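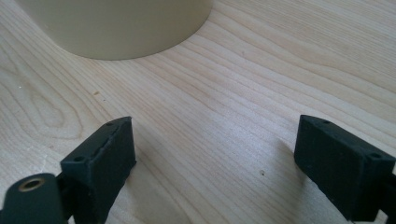

*Maintained by Nadine*

Notes and file list for the tabletop tidying set, part of the Tivach collection. The subject is small rubbish and where it goes: a beige container on a pale wooden table, and a white pedal bin.

There are 31 folders, numbered in the order they were made, with 1221 stills between them. Folder 10 has no notes file.

## The table

Light wood with a strong grain. Wipe marks can look like grain in the stills, so check the notes before labelling a stain.

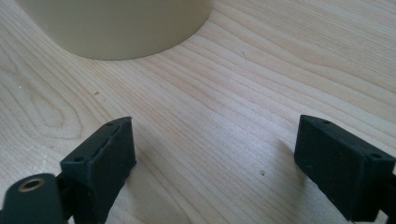 **Todcombe, January**

Labels were revised this month. `cup` and `canister` are now both `container`. Old labels are kept in `labels_old.csv`.

## Rubbish and bin

Items on top of the container are labelled `debris`, whatever they are made of. Once inside the bin liner they become `binned`.
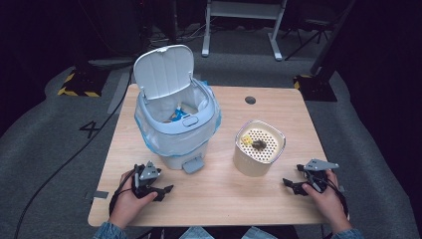
The liner has its own label, `liner`, and so does the lid, which is marked `open` or `closed`. Leave the pedal and the button unlabelled. The perforated insert counts as part of the container.

## Known problems

- 63 stills have no lid label.
- Brown items are sometimes marked `stain`.

Send corrections to the Vrettos list with the folder number in the subject line.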